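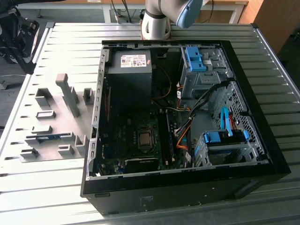
FOR IMMEDIATE RELEASE — 11 March 2020

**Busteck Ships Lornudis 3.2, Adding Dual-Domain Timing and Measured Audio Offset Correction for Mixed SDI and IP Plants**

Busteck today released version 3.2 of Lornudis, its software gateway and monitoring package for broadcast facilities that carry part of their traffic over SDI and part over a managed IP network. The release adds a second PTP domain, per-flow audio offset correction, a revised NMOS registration client and a new logging format. It is available to all customers with a current support agreement.

**Dual-domain timing**

Earlier versions of Lornudis followed a single PTP domain and treated loss of the grandmaster as a holdover event. Version 3.2 listens to two domains at the same time, on separate network interfaces, and keeps a running comparison of the two. The operator sets a maximum permitted difference between them. The default is 500 nanoseconds. When the difference exceeds that value the software raises an alarm and stays on the domain it is already using. It does not switch unless the active domain stops sending announce messages or reports a clock class below the configured floor.

Switching between domains is phase-limited. The local clock is slewed toward the new reference, and the slew rate can be set per site. Facilities that still derive black burst or tri-level sync from the PTP reference should use the slow setting, which keeps downstream SDI equipment within its lock range during the change. Facilities without any analog reference can use the fast setting.

The two domains may use different profiles. A common arrangement is SMPTE ST 2059-2 on the media network and the AES67 media profile on a separate audio network, and the release has been tested in that configuration.

**Audio offset correction**

In plants where picture passes through a frame synchronizer and sound does not, the relative offset depends on the path each signal has taken. Operators have usually corrected this with a fixed delay entered by hand. Lornudis 3.2 reads the RTP timestamps of the video and audio flows at the gateway input, computes the offset between them, and applies a matching delay to the earlier flow. Maximum correction is 300 milliseconds in either direction.

The correction can run in two modes. In static mode the offset is measured once when the flow is joined and then held. In tracking mode it is measured continuously and adjusted in steps of one audio sample. Tracking mode is intended for contribution feeds and should be left off for flows carrying Dolby E or other non-PCM data, where a single-sample adjustment will corrupt the burst. The software checks the channel status bits and disables tracking mode when they indicate non-PCM content — an operator override is available for sources that set these bits incorrectly.

Timestamps must be referenced to the common clock at the point of origin for the measurement to be valid. Flows that have been restamped by an intermediate device are marked as such in the interface if the device declares this in its SDP file. Lornudis cannot detect undeclared restamping.

**Registration and discovery**

The NMOS client has been rewritten and now supports IS-04 version 1.3 and IS-05 version 1.1. Earlier releases re-registered every sender and receiver after a registry failover, which caused heavy traffic in larger systems. The new client confirms existing entries by heartbeat and re-registers only those the registry no longer holds. Customers running their own control system against the previous Lornudis API can continue to do so. That API is unchanged in this release and will be withdrawn in a later one, with notice given in the release documentation.

**Field trial**

The release was run at the Saithong playout center from the start of the year, on a system with 408 active flows. The site carries its production channels on SDI and its distribution and monitoring on IP, with audio shared across both. The trial used two grandmasters in separate equipment rooms and both domain profiles listed above. Two faults found during the trial have been corrected in the shipping version: a memory leak in the SDP parser when a flow was joined and left repeatedly, and an incorrect drop-frame count in the timecode display at 59.94 Hz.

**Hardware and operating system**

Lornudis 3.2 runs on standard x86 servers and workstations under 64-bit Linux. A network adapter with hardware timestamping is required for each PTP domain in use. Software timestamping remains in the product for evaluation and is not supported on air. SDI input and output require one of the capture cards on the qualified list, which is included with the installer.

Customers who bought their systems through Tulitz, the integration partner for Busteck, should check with Tulitz before updating. Some of those systems use an earlier kernel that lacks the driver needed for the second interface, and the kernel must be updated first. The update takes the gateway out of service while it restarts. Main and backup units should be updated separately.

**Logging**

Log entries are now written in a structured format with PTP time in every record. The previous plain-text format can be turned back on in the configuration file. Log collection by syslog is supported over UDP and TCP, and over TLS where the receiving server allows it.

**Known limitations**

- ST 2022-7 seamless protection is supported for video and audio flows but not for ancillary data flows (ST 2110-40).
- The domain comparison graph does not display correctly if both interfaces are placed in the same subnet.
- Offset correction is not available for ST 2022-6 flows, where audio is embedded.

**Availability**

Version 3.2 can be downloaded from the Busteck customer portal under part number 2842. Existing license keys remain valid. The second PTP domain is included in the standard license, and offset correction is licensed per gateway. A maintenance release covering ancillary data protection is planned for May.

**About Busteck**

Busteck develops timing, gateway and monitoring software for television and radio facilities. Its products are sold directly and through integration partners.

Press and technical inquiries may be submitted through the contact form on the Busteck website.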